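July, bench notebook, Cirnstead shop
Top and cans

Came in early to get another look at the butcher-block before anybody piled stuff on it. I oiled it again last night (second coat, the Tevholm oil, thin as I could wipe it) and I'm pretty pleased! The grain has come up nicely, those pale strips next to the orange-brown ones, and it's lost that chalky feel it had when we unpacked it. Sanded to 200 before the coat and I don't see any reason to go finer. If you put a can down on it and turn it, it turns easily and doesn't squeak, and that was all I wanted.

Still to sort out: whether the oil leaves a film on the can bottoms. I stood one on white paper for the whole of lunch and got a faint ring, so maybe give the top another day before we set anything on it that matters. Or wipe down with a dry rag first thing. I'd rather do the rag.

On to the cans. I've been getting them from all over - my own kitchen, mostly, plus a bag from the Drummond office - and the labels are a mess of different papers and glues. The cream and pale yellow ones are my favorites because they stay put and don't shine.

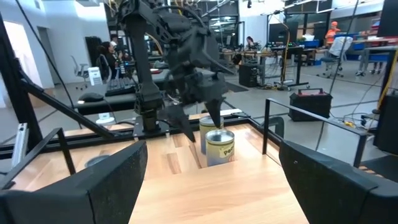 I also went around the rims of the open ones with my thumb (carefully!) and then with the little file. Whoever opened the last batch used the kind of opener that leaves a burr, and I got a nick from it, so new rule for all of us: file first, then rinse, then upside down on the rack. The rinse matters more than you'd think, it smelled like old soup in the cupboard all last week.

Labels again, while I remember. If one starts lifting at the seam, don't use the tape from the drawer, it goes gummy. A dab of glue stick and a rubber band overnight does it. I tried peeling one off completely to see if a bare can would be simpler, and ended up with half the paper gone and the glue still on, so that one is in the recycling now.

For the small cans I've gone with little groups spread over the top, with bare wood left between them. I tried them in a straight row first and it looked tidy but was no use, you'd reach for one and knock its neighbor every time. Pairs touching, plus a three, seems about right for now. The thin black outline goes flat toward the lower middle, between the pairs. I want to try it a hand's width farther up tomorrow and see if I like it better. 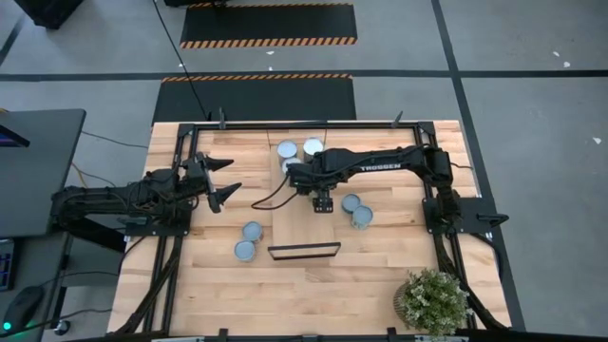

Small cans, lids up: one group of three and two pairs, with the black outline lying flat between the pairs.

Shopping: more rags, glue sticks, a new half-round file. Box 12 on the Plernix shelf is where the small cans live, please put them back in there with the lids up, I've been fishing them out sideways. The oil is on the bottom shelf behind the hand cleaner and there's almost 2 inches left in the tin, enough for one more coat.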